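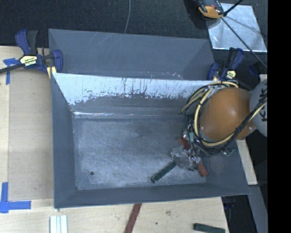

Section 4, building Lodum from source. Read this once before you type anything, the order matters. Lodum is the reference manager we use with the thesis template, and the distro packages are way behind so you'll be compiling. Start with an empty build directory. And I mean empty, scratches are fine, leftover object files are not. Half the broken builds that get mailed to me are an old cache file sitting in a folder somebody swore was clean.

Posted 20 February 2020 by Andor Tóth

Search the manual Go

What you need first

A C++ compiler, make, cmake, the Qt 5 dev packages, and the Hamari library (the thing that parses .bib files). Git if you want the current branch. A working TeX install is only needed for the preview pane, skip it if you just want to sort references.

Dev packages, not only the runtime ones. On Debian type systems the names end in -dev. On Fedora it's -devel. If cmake says it can't find Qt and you know Qt is on the machine, that's nearly always it.

Disk space: the source is small, the build is not. Have 2 GB free.

4.1 Get the source

1. Make a folder in your home directory. Call it lodum-work. No spaces in the name, the icon script still chokes on spaces.

2. Unpack the tarball there, or clone the repository. Either is fine. The tarball has the translations already generated, the clone doesn't, see 4.4.

3. Check the checksum. The file ends in .sha256 and sits next to the tarball on the download page. If it doesn't match, download again. Still no match, stop and write to me.

4. Go into the source folder and read the file CHANGES. At least the top screen.

Note: the Fandwood mirror is a day or so behind the main one. If the version there looks old, wait or use the main one.

4.2 Hamari

Do this before Lodum. cmake looks for it at configure time and will not go back and look again.

1. Try your package manager first. Any version from November or later works.

2. If you build it yourself, use the same compiler you will use for Lodum. Mixing gcc and clang here gives you linker errors that run over 55 lines and tell you nothing.

3. Install it. Default prefix is /usr/local.

4. Run ldconfig as root. Everybody forgets this one, me included.

Caution: do not install Hamari from source on top of the packaged one. Remove the package first. With both on the machine Lodum compiles against one and loads the other, then crashes the first time you open a file with an accented author name in it. Took me a whole evening to find.

4.3 Configure and build

1. Inside lodum-work, next to the source folder, make a folder called build. Not inside the source folder. Next to it.

2. cd into build. Run ls -a. You should see the two dots entries and nothing else.

3. Run cmake and point it at the source:

cmake ../lodum -DCMAKE_BUILD_TYPE=Release

4. Read the summary at the end. Qt should say found. Hamari should say found, with the path. Preview says on or off depending on TeX. If Hamari says "bundled" you are getting the old copy from the source tree, go back to 4.2.

5. Run make. With -j4 if you've got four cores. On my old laptop it takes 15 minutes, on the desktop I've never had time to get coffee.

6. Warnings about deprecated functions are normal. There are 31 of them in this release, all from the table view code. Errors are not normal.

7. Run make test. The network test fails if you are offline or behind a proxy, ignore it. Any other failure, keep the log.

Note: if you change a cmake option, delete everything in build and start at step 2 again. Yes everything. Rerunning cmake on top of the old cache sometimes works and I am not going to help you with the times it doesnt.

Note for low memory machines: leave off -j completely. The file that holds the style definitions eats memory when it compiles and two jobs at once will push you into swap.

4.4 Translations (clone only)

Skip if you used the tarball.

1. Install the Qt linguist tools.

2. From build, run make translations.

3. Run make again. Should be quick, only the resource file is rebuilt.

If you skip this, Lodum starts in English whatever your locale says. Nothing else breaks.

4.5 Install and first start

1. sudo make install. Or set the prefix to ~/.local back at the cmake step and leave out sudo, I do it that way on shared machines.

2. Close your editor if it has any .bib file open. Lodum locks the file when it loads.

3. Start it from a terminal the first time, type lodum. You want to see the messages.

4. It asks for a library folder. Give it a new one. You can import later.

5. Under Preferences, Editor, pick your LaTeX editor from the list so that the Insert Citation button works. If yours isn't there choose Custom and enter the command. Put %k where the citation key goes.

6. Import a small .bib file. Check the accents, check that the page ranges came through with the double hyphen. If both look right, import the real one.

Caution: make a copy of your real .bib before importing. Lodum rewrites the field order when it saves. The contents are the same but if you keep the file in version control the first diff will be huge.

4.6 If it doesn't work

"cannot open shared object file" at start: ldconfig, see 4.2 step 4.

Window opens, list stays blank: the library folder isn't writable. Check the owner, usually it was started once with sudo.

Preview pane gray: no TeX found, or it's not in the path of the desktop session. Start from terminal and compare.

Menu icons missing: space in the path. Rename the folder, rebuild.

Insert Citation does nothing: the editor has to be running already. Lodum won't start it for you.

Keys come out as Takács2019 with the accent and your old BibTeX complains: Preferences, Keys, tick ASCII only, then regenerate. That changes the keys in the library but not in your .tex files, you have to fix teh citations by hand or with sed.

If you write to me, send the cmake summary and the last screen of make output as text. Plain text in the mail please, I can't search a screenshot. Also the distro and the compiler version.

4.7 Removing it

There is a file install_manifest.txt in the build folder. Keep it. To uninstall:

xargs rm < install_manifest.txt

With sudo if you installed with sudo. The settings stay behind in ~/.config/lodum, delete by hand. Your library folder is not touched.

Upgrading from an older source build: remove the old one this way first, then start over at 4.1 with a fresh build folder.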